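Speaker notes: moving a parish archive out of the damp
Plesthorpe local history evening, January

Slide 1. Title
Wait for the people at the back to sit down. Thank the hall for the heating. Say that questions are welcome as we go, but the long ones are better at the end.

Slide 2. What we had
The Plesthorpe papers were kept in the vestry cupboard until two winters ago. There were 452 bundles, most tied with string, a few in biscuit tins. The oldest dated item is a land grant of 1487. It is one sheet, in Latin, with the seal missing. People always ask if it is worth money. The answer is no, or not much. It matters to the village and to the three farms it mentions.

Slide 3. What damp does
Paper takes in water from the air and swells. When it dries it shrinks again, but unevenly, so it cockles. Iron gall ink gets worse each time this happens. Mould needs a few days of high humidity to get going. Read out the cupboard readings from the handout and give people time to find the page.

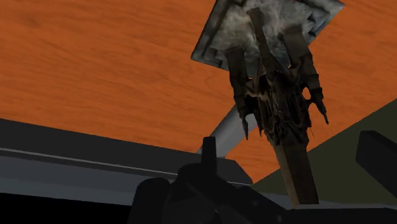
Parchment behaves differently. It is skin, and it wants to go back to the shape of the animal. The 1487 grant had curled so tightly that it could not be read past the fourth line. Do not try to flatten parchment at home with an iron. Someone asked about this at Garba and I was too polite about it, so say it plainly this time.

Slide 4. Choosing a room
We looked at 9 rooms in the parish. Attics were ruled out straight away — too hot in summer, too cold in winter. Cellars were ruled out for the obvious reason. What we wanted was an inside room on a middle floor with no pipes overhead. The old reading room at Prukness House had all of that and a door that locks.
If asked about rent: it is covered by the history group's subscriptions for now. Don't get drawn into next year.

Slide 5. Packing and moving
Every bundle got a number in soft pencil on a paper slip before it left the cupboard. No sticky labels, no rubber bands, no paper clips. The tins were emptied and their contents put in folders. Anything with live mould went into a separate bag and stayed out of the main room until it had been dried and brushed.
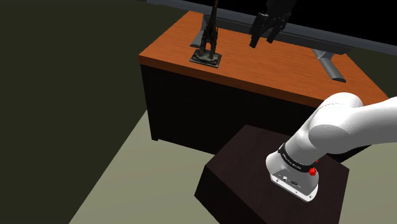

The boxes came from Dakton. They are acid-free board with metal corners, and they arrive flat. Allow a full morning for folding them. Maps went in last, rolled round a tube on the outside, never inside it. Two of the large maps would not fit up the stairs on their tubes and had to wait for longer daylight and a second pair of hands on the landing.

Slide 6. The list
A box without a list is only a tidier cupboard. Ours is a plain spreadsheet: number, short title, date if known, condition, shelf. Show the first page and leave it up while people read it. Point out the column for "unsure", which we use a lot.

Slide 7. Questions
Likely ones: can I see my own family's papers (yes, by appointment), are you scanning everything (slowly, tithe papers first), do you take donations (yes, but ring before you bring them).
The hall needs to be clear by 9. Leave the spare handouts on the table by the door.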